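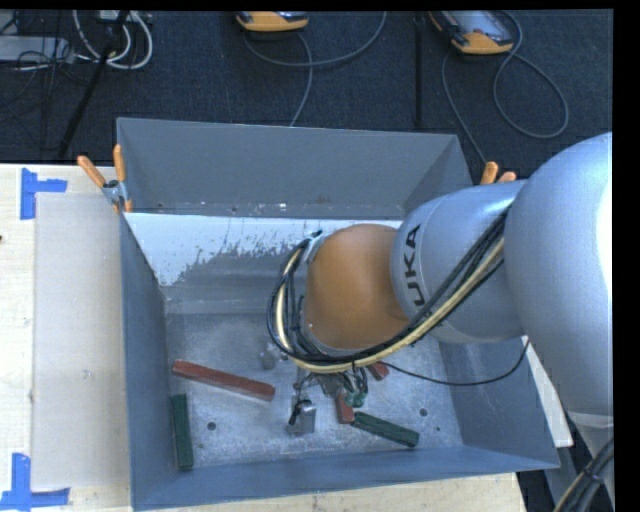
Birsen Gündoğdu wrote in to ask whether the Larkberg touch-up paint is worth buying for painted steel bins and shelving, or whether she should stick with the regular rust enamel from the hardware store. She had one chest with a lid that was flaking at the hinge and didn't want to repaint the whole thing. I have been through two cans of it now, so I can give a fair answer.

Larkberg sells it as a brush-on enamel for metal storage. It comes in a small can with a brush built into the cap, and there is a larger can without the brush. I bought the small one first. The colors are limited: white, black, a green, a red, and three grays. The middle gray has a good deal of blue in it. If you are trying to match old shop gray, paint a test patch somewhere out of sight and look at it the next day, as it dries darker than it goes on.

Prep is the usual job. I knocked off the loose paint with a wire brush, sanded the edges down with 120 grit, wiped everything with mineral spirits and let it sit. The can says no primer is needed over light rust. I tried it both ways on a set of garage shelves. The uprights got primer and the shelves did not. On the uprights the paint has held everywhere. On the shelves it has come up in two spots, both where I store the floor jack, so I would call that heavy use and not a failure.

Coverage is decent. One coat hides bare steel if you put it on thick, but thick coats sag on anything vertical. Two thin coats look better. The can calls for 36 hours between coats, which is a long wait for a touch-up product. I cheated once and went back after a night. The second coat wrinkled and I had to sand it off and start over.

The cap brush is the weak part. The bristles are short and stiff and they leave lines. After the first use paint collected in the threads and I needed pliers to get the lid off. A cheap one-inch brush did a much better job, and that is what I used for the rest. If you already own a brush, get the larger can.

The smell is strong for a day or so. I worked with the door open and still had a headache by dinner. I would not use it in a basement.

As for wear, I painted the inside of a tool chest in October, and as of 18 May 2018 it has normal scratches on the bottom and none on the walls. The bottom takes wrenches dropped from waist height, and I don't expect any brush-on paint to survive that. I also did a mailbox post. It has been through a winter of road salt and has lost some shine on the street side but has not chipped.

I compared it with the Dimasar enamel, which Zübeyde Işık recommended in an earlier comment. Dimasar dries faster and levels out better, so the finish is smoother. It is also softer. I can mark it with a thumbnail a week after painting. For a filing cabinet I would pick Dimasar, and for anything that gets tools thrown in it I would pick Larkberg.

The small can cost me 20 dollars with shipping. That is high for the amount you get. For Birsen's hinge it would be plenty, with most of the can left over. Store it upside down if you plan to keep it.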